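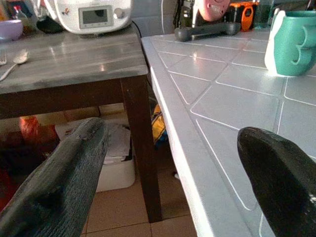 A spoon on a gray tabletop, with tiled floor below.

The national debate on decline is conducted almost entirely in terms of large aggregates: growth, debt, the trade balance. These figures are published every quarter and argued over for a week. They say little about whether the state can do what it has already been asked to do. I want to argue that the next government, of whichever party, should spend its first two years on administrative capacity and should pass far fewer laws than it has promised.

The case rests on a simple observation. Over the past three parliaments the volume of new legislation has risen while the number of trained officials in local offices has fallen. Each new law carries duties: a form to process, an inspection to carry out, a decision that can be appealed. The duties are assigned to offices that were sized for an earlier set of laws. The result is a queue, and the queue is where most citizens meet the state.

Take the district of Pultlow. Its planning office was built to handle 2,000 applications a year. After the housing reform it received 4,000, with the same staff and a new software system that required each file to be entered twice during the changeover. The changeover was meant to end in October. It continued through the following spring. A farmer who wanted to replace a barn roof waited longer for the permit than the roof took to fail. The housing reform itself was sound in most respects. I supported it in these pages and would do so again. It was passed without a staffing schedule, and the ministry treated this as a matter for the district to settle.

Two answers are usually given to this problem. The first comes from those who want a smaller state. They say that the queue shows government attempting too much, and that the duties should be abolished. Some should. The double registration of small workshops serves no purpose that I can identify, and the stamp requirement on rental contracts has outlived the tax it was meant to support. But a serious list of duties to be abolished is short. When Dinesh Marar went through the obligations placed on district offices for his report last year, he found 200 that could be removed without loss and more than ten times that number that voters of every party would defend if asked. Building safety, water testing and the school register are not luxuries. Cutting the office while keeping the duty is a decision to do the work badly.

The second answer comes from those who want a larger state and propose a new program for each failure of the old one. When the permits are late, they offer a permit agency. When the agency is late, they offer an ombudsman. Each body recruits from the same small pool of experienced people, so the district offices lose the staff they most need. Mitham lost four of its senior inspectors in one year to the national agency that had been created to support its inspections.

Branislav Zelenák has proposed a rule that deserves more attention than it has received. No bill would reach a final vote without a statement of the working hours it creates, the grade of staff required and the source of those staff. If the hours cannot be found, the start date moves. The rule is dull and would slow the legislative calendar. I consider both of these acceptable. Its weakness is that estimates can be gamed, as cost estimates are now, and I would add a review after two years by someone outside the sponsoring ministry.

Recruitment is the harder half. The Fisever region advertised for 3,000 administrative posts over the last budget period and left a third of them open. Pay is part of the explanation. The starting grade has not kept up with rents in the regional capital. The other part is the hiring procedure, in which a candidate sits a written test, waits five months, and then learns which town the post is in. Private employers in the same region make an offer within two weeks. Changing this requires no new law, only an amended regulation and a minister willing to sign it.

The objection I hear most often is political. Voters do not reward competent offices, the argument goes, and an opposition will call two quiet years a lack of ideas. It may. The McPhee government in its second term ran on exactly this kind of program and lost eleven seats. It also left behind a tax office that still answers letters within the month, under its third successor. I know of no major bill from that period that has lasted as well.

A government that accepted this program would enter its third year with fewer laws to its name and district offices able to carry out the existing ones. It could then legislate on housing, energy or pensions with some expectation that the text would be applied. The current manifestos contain no staffing tables. The parties have until the campaign opens to add them.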